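# Table sorting, first round

Kaede Sugawara swears you can clear any table in 11 minutes if everything on it has a place to go. I have my doubts. I've read the same promise in 50 magazines, and my own table has never noticed.

Still, we tried it on a Sunday in July with the dark gray one. The Fimberg method, which she picked up from a course I would not have paid for, says to put things down with plenty of space between them and decide on each in turn. Small stuff first, anything flat last.

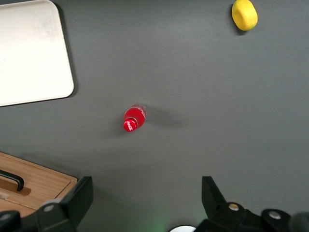

My trouble with this is the deciding. Kaede wants a yes or a no for each item, out loud, and I don't see what saying it out loud adds. A little red bottle is a little red bottle. I'd put it in the drawer with the others and get on with my day – she'd like it labeled.

The yellow thing caused the longest talk. I said toy box, she said fruit bowl, and the course book has nothing useful on either. It does have a page on trays and boards, which it says should be stored upright. Fine, if you own a cabinet tall enough. Ours came from Juvby and isn't.

We finished late, well past the 11 minutes. Kaede blames the arguing. I'd like to see the table again in a week before I give Fimberg any credit, and I've told her I'm not buying the label maker.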